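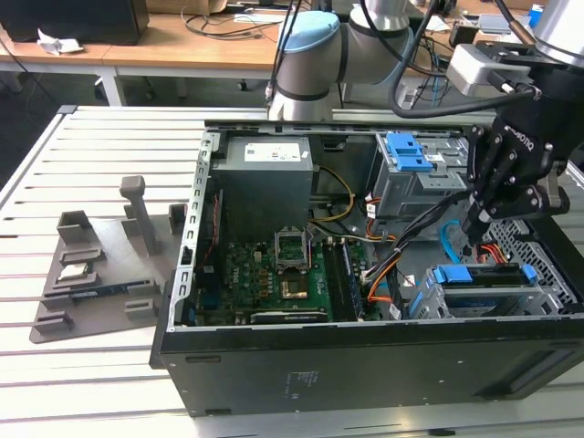
Release no. 21

MADSTEAD STUDENTS TO BUILD, PITCH AND SELL THEIR OWN PICNIC MENU

I've been teaching food and hospitality at Madstead for longer than I'd like to admit, and I don't think I've ever been this keen for a unit to start. In July our senior classes will take on the Picnic Basket Project, a team job where they plan a menu, cost it, cook it and then sell it to real people with real opinions!

Each team of three gets a basket, a budget and a mystery ingredient from our friends at Mesia, the grocer on the corner. One student looks after the savoury dish, one looks after the sweet, and the third handles packaging and labels (allergens included, and yes, I'll be checking the spelling). They all share the costing sheet. I tried giving that to one person the first time I ran something like this and the poor kid ended up doing sums at midnight.

Before anyone picks up a knife, the teams spend their first lessons looking at picnic food from different parts of the world and filling in a tasting journal. I want to read more than "yum" in there. What was the texture like? Would it survive an hour in a warm car? What would you change? The journal counts toward the final mark, along with the costing sheet, the finished basket and a short talk to the class.

Dukasance, the catering firm that runs the cafe at our community hall, is lending us its big kitchen for the final cook. The Bisht bakery has put up a prize of $3,000 for new equipment in our food room - we're hoping for ovens that all heat to the temperature on the dial. Last year's bake stall brought in $3,764, so I know this neighbourhood turns up hungry.

Baskets go on sale at the hall from 11 a.m. and each one comes with a little voting card. Your favourite colour of ribbon doesn't count, so please judge the food. Teams will be marked on flavour, safe handling, value for money and how well the basket matches the plan they handed in at the start. The public vote decides a separate award, and the winning menu goes on the Dukasance cafe board for the rest of the term.

We could still use clean baskets with handles, tea towels and any spare jars with lids that fit. Drop them at the school office before 4 p.m. and mark them "Picnic Basket Project". Families who'd like to order ahead can pick up a form there too - vegetarian baskets need to be ordered ahead.

Media are welcome at the final cook. Please call the Madstead school office first so I can find you an apron.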